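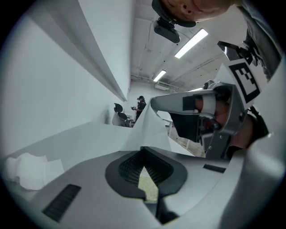 Hand-held gripper with marker card on the finger, paper on the table.

Paid testers wanted: Clallora hand-held gripper kit

Posted February 13, 2019

Ostereck is looking for people to try out the Clallora kit before it goes on general sale. The kit is a gripper you hold and work with your own hand, a head-mounted camera, and the Ra software that turns the recordings into training material for robot arms. We need to know how it holds up when people outside our own office use it for a full shift.

You do not need a technical background. We have enough engineers looking at it already.

What you will do

You will work at a table and handle ordinary things with the gripper: paper, tissue, boxes, cups, clothing. Thin and crumpled material is where we want the most feedback, so expect plenty of paper. Each task is short and is repeated many times. After each block you fill out a form about grip, weight, hand strain and anything that jammed or slipped. A staff member is in the room and starts and stops the recordings.

A shift is four hours with two breaks. Testers do 38 shifts in total, spread over the test period, and we would like people who can see the whole thing through. If you can only do part of it, say so when you apply - we will keep a short list of substitutes.

Who we are looking for

Adults 18 and over with full use of both hands. We have plenty of right-handed applicants and would especially like to hear from left-handed people and people with small hands. You should be comfortable standing for an hour at a time and wearing a head strap. Glasses are fine. Tell us if you have had wrist or shoulder trouble in the past year.

Pay

$120 per shift, paid every two weeks. Testers who finish all shifts get a bonus of $1270 at the end. Parking is free behind the building. Travel is not paid.

Recording

The cameras record your hands, the table and parts of the room, and other people may come into view. You will sign a release before the first shift. Sound is not recorded.

How to apply

Fill out the form on our jobs page and enter reference number 3703. Mention which hand you write with and which hours suit you, mornings or afternoons. Please do not send a resume. Anyone who took part in the Boris trial in December may apply again and can skip the intro session.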